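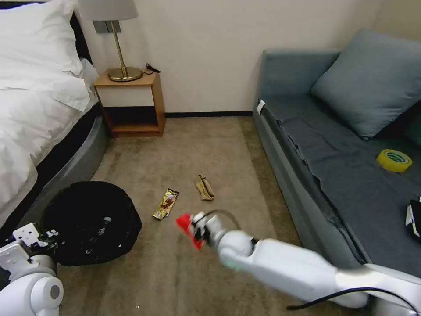
Litter duty, two pieces still on the carpet.

mtosh
Management has us sharing rooms with this now. I do 27 a shift. It does floors. Guess who does the bathrooms.

Entili_R
We got ours at the Brekis in December. My back likes it – I bend half as much.

mtosh
And your hours?

Entili_R
Same hours, more rooms. OK, I see your point.

sheena_h
Picking up is the part I'd keep! You learn a lot about a guest from the candy wrappers. Give it the duvets.

C. Lennox
Supervisor here, so throw things. We cut zero people. Two moved to laundry.

mtosh
Moved, Callum. Did they ask to be?

C. Lennox
One did.

sheena_h
Does anybody get paid extra for working alongside it? Sorcha got a one-time $210 for the training and then a laminated sheet.

Entili_R
We got the sheet.

mtosh
You got a sheet?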